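3.2 Station setup and upkeep

The station at the Belorden site was set up on one long table in a shared room with tall windows on one side. It uses a hand device worn on the operator's forearm, with a marker cube fixed on top, and a second view of the workspace from a camera beside the table. The Grarnura software reads both streams and finds the pose of the hand from the printed marker. No robot arm is involved at this stage. The recordings are later replayed on the arm described in Section 4.

Daylight caused most of our early trouble. In the morning the sun came in low and the marker was lost for long stretches. We turned the table lengthwise, moved the operator's seat, and fixed the exposure of both cameras at the start of each session. After that, lost poses were rare except when the sleeve or the ball covered part of the cube.

The strap is checked before every block of 30 recordings. If it slips, the offset between cube and fingers changes and the whole block has to be thrown out. The check takes 2 minutes. The operator closes the fingers on a ball, opens them, and repeats this at the far end of the table. If the measured offset has moved, the strap is tightened and the calibration is run again.

Cables were the second weak point. Of the 200 recordings made in the first week, 51 had gaps in the finger data, and we traced nearly all of these to one connector at the wrist. We replaced it with a locking type and left more slack on the forearm side. The connector is now cleaned every Wednesday, and a spare lead is kept with the Savitska calibration board.

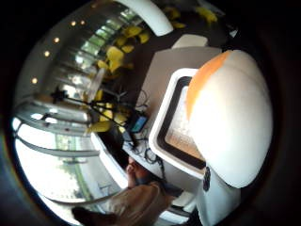
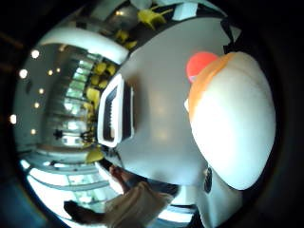
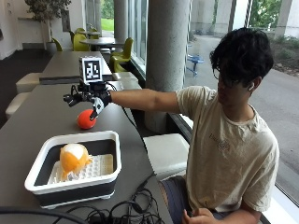

Figure 3. The station at Belorden during a session.

Dust and fingerprints on the lens had a smaller effect than we expected. A dirty lens softened the edges of the marker but did not stop it from being found, so we only wipe the lenses at the start of the day. The finger joints need more care. The screws work loose with use, and a loose joint adds play that the software reads as motion. We tighten them at the end of each day and write the result in the log.

When a joint sensor fails, the full finger is swapped and the old one is repaired away from the station. The new finger is then zeroed with the Mishra routine, which asks the operator to hold three fixed poses. Recordings made before and after a swap are stored under separate calibration numbers and are not mixed in training.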